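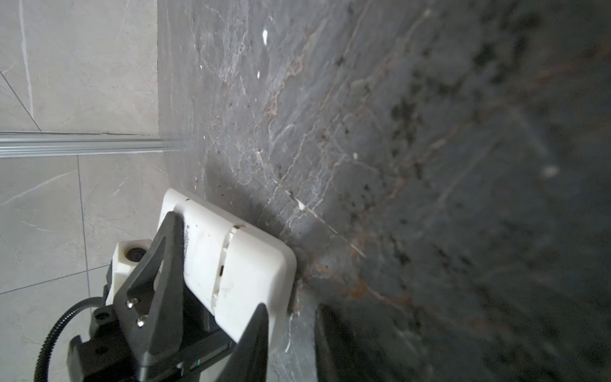
Item 3: gripper holding a white plastic casing against the dark stone-patterned surface.

Working Group on Gripper Handling Practice
Minutes of the March meeting, Trarkmont
Minutes prepared by Felicja Kaczmarczyk

Present: Nivaldo Damasceno (chair), Felicja Kaczmarczyk (minutes), two representatives of Wistier, one representative of Letent. Apologies were received from Fuchs, who had sent written comments on the draft.

The meeting opened at 10.15.

1. Minutes of the previous meeting
Agreed with one correction. In clause 4.2 "operator" should read "cell supervisor". The same correction is to be carried through to the glossary.

2. Status of the draft code of practice
The chair reported that draft C had been circulated and that 90 comments had been received, most of them editorial. Those on scope and definitions had been dealt with by correspondence. The remaining technical comments concerned clauses 5 (contact with work surfaces), 6 (small items) and 7 (inspection of grippers), and were taken in that order.

3. Clause 5: contact with work surfaces
3.1 Draft C allows an item to touch the work surface while it is held, provided the contact force is limited. Fuchs had asked in writing whether this covers an item pressed against the surface on purpose, for instance to turn it or to seat it between the fingers. The meeting agreed that it should, and that the wording should say so.

3.2 Letent proposed a limit of 6 N for items with a plastic housing. Wistier considered this too low for scuffed or dirty housings, which may slip. After discussion the figure was kept as a default, with a higher value permitted where a written assessment exists for the item class.

3.3 The draft requires the surface to be "clean". Several comments pointed out that the word cannot be checked. Natural stone and stone-patterned surfaces have veins and flecks that are easily confused with dirt, both by staff and by vision software. It was agreed to replace "clean" with "free of loose material that can be moved by hand or by a dry cloth". Stains that do not come off are to be recorded once, at commissioning, and need not be reported again.

3.4 Wistier asked that housings with a visible seam be gripped across the seam and not along it. Mr Damasceno noted that the camera view does not always show the seam before the grip is made. Adopted as a recommendation ("should"), not a requirement.

Action: Ms Kaczmarczyk to redraft 5.1 to 5.4.

4. Clause 6: small items on the work surface
4.1 The present text treats all items under 200 g alike. Letent argued that cells and batteries need a separate entry, even in common sizes such as AA, given the consequences of crushing or of bridging the terminals. Agreed.

4.2 Metal items such as key rings and fobs are not to be set down touching a battery. A minimum spacing was discussed. Fuchs had suggested one finger width in its comments, but finger width differs between grippers and may differ between the two fingers of one gripper. The meeting preferred a fixed distance, the value to be proposed by Letent.

4.3 A battery is not to be picked up in the same grip as any other item. Agreed without discussion.

4.4 It was asked whether wire-mesh trays and baskets inside the enclosure count as part of the work area. The chair's view was that they do if an item can fall into them or the gripper can reach them, and that the reach drawing should show them. Wistier reserved its position.

Action: Letent to propose a spacing value and supply a short justification.
Action: Wistier to confirm its position on 4.4 in writing. 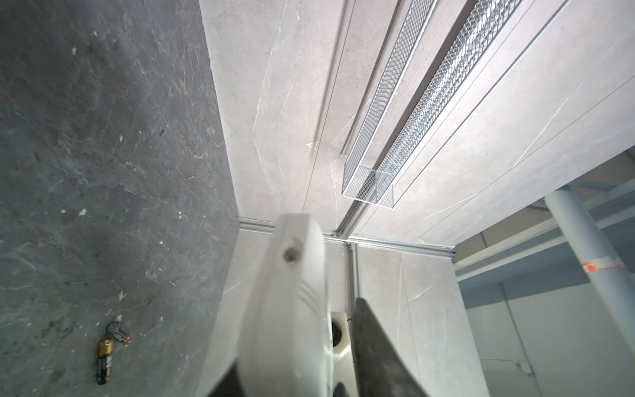 5. Clause 7: inspection of grippers
5.1 The inspection interval stays at 3000 grip cycles. A request to express it in hours was declined, as cycle counts are already logged.

5.2 The checklist is extended to cover finger screws (present and tight), cable routing (no contact with the fingers through the full stroke) and camera window (no smears). Finger tips are to be compared with the drawing and not with each other.

5.3 Fingers of different colour or shape on one gripper are allowed if both part numbers are entered in the log.

6. Any other business
The title of the code was queried as too long. Held over to draft D.

7. Next steps
Draft D to be circulated to members before the next meeting. Comments are to be made on the form; marked-up copies will not be accepted.

The meeting closed at 12.40.

Contact: Working Group Secretariat, Trarkmont | © Trarkmont | Back to top
0 comments | 6 shares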